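Plivine Bench Frame
Set-up Guide, Section 4: Fitting, Levelling and Finishing the Top

4.1 Before you start

This section covers fitting a solid wood or laminated wood top to the assembled steel frame. It assumes that the frame has been built as set out in Section 3 and that all eight corner bolts are finger-tight only. Tops supplied by others may be used if they are at least 27 mm thick and the underside is flat.

Store the top indoors, flat, on three or more bearers, for four days before fitting. Do not lean it against a wall. Remove the wrapping on both faces at the same time. A top unwrapped on one face only will take up moisture unevenly and may cup.

CAUTION: The top must be lifted by two people. Keep fingers clear of the cross rails when lowering it.

4.2 Positioning the top

1. Lay the top face down on a clean blanket.
2. Mark the centre line on the underside in pencil.
3. Turn the frame over and place it on the top. Line up the notch in each cross rail with the centre line.
4. Check the overhang at both ends. It must not exceed 182 mm. Front and back overhangs should match to within 2 mm.
5. Mark the screw positions through the slots in the cross rails.
6. Remove the frame and drill pilot holes. Use the depth stop supplied (bag D).

NOTE: The slots run across the grain. They allow the top to move with the seasons. Place each screw in the middle of its slot, with the wide washer under the head. Do not use glue between the rail and the wood.

4.3 Fixing the top

1. Put the frame back and start all the screws by hand.
2. Tighten from the centre outwards until the washer just stops turning. Do not use an impact driver.
3. Turn the bench upright. Do not drag it on its feet.
4. Tighten the eight corner bolts in the order shown on the frame label.

4.4 Levelling

The working height with the feet wound fully in is 763 mm. Each foot gives up to 25 mm of adjustment.

1. Place a spirit level along the back edge and raise the lower end.
2. Repeat across both ends.
3. Lay the level from corner to corner. If the bench rocks, lower the foot that is carrying no load. Do not pack it with card.
4. Hold each foot with a spanner and tighten the lock nut against the leg.

On Hostance rubber flooring, check the level again after one week. On painted concrete, fit the plastic foot caps before levelling.

4.5 Surface finish

Tops are sent out with one sealing coat. At least one further coat of oil or varnish is needed before use. Ambrose hard oil gives a low sheen and can be repaired in patches. Wurnimus clear varnish gives a glossier surface and is easier to wipe clean, but a damaged area must be sanded back to an edge or joint. Glossy surfaces will reflect overhead lights.

1. Sand along the grain with 180 grit paper and remove all dust.
2. Apply the finish thinly to the top, the edges and the underside.
3. Wipe off surplus oil after 15 minutes. Varnish is left to dry as brushed.
4. Allow to dry overnight, sand lightly and apply the next coat.

WARNING: Oily rags can catch fire without a flame. Lay them out flat outdoors to dry, or soak them in water and place them in a closed metal tin.

Light-coloured wooden tops

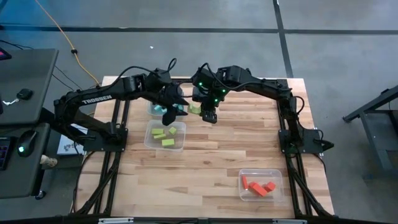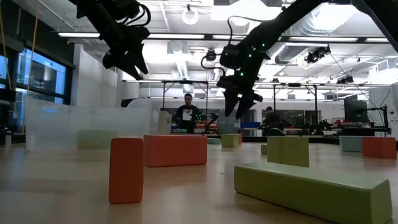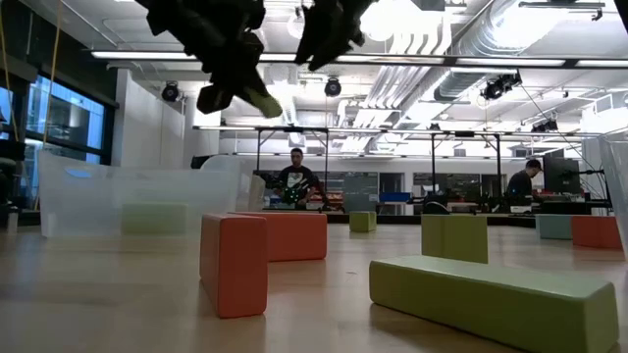 4.6 Routine care

Wipe up spills at once. Clean with a damp cloth and mild soap, then dry the surface. Do not use steam, bleach or scouring pads. Oiled tops need a fresh coat once a year, or sooner if water no longer beads.

Check the underside screws each August, when the wood is normally at its widest. If a screw has reached the end of its slot, slacken it, re-centre the washer and tighten as in 4.3.

Spare washers and foot caps are ordered as kit 227.

Section prepared by Rigoberto Taipe. Checked by Jayson Rivera.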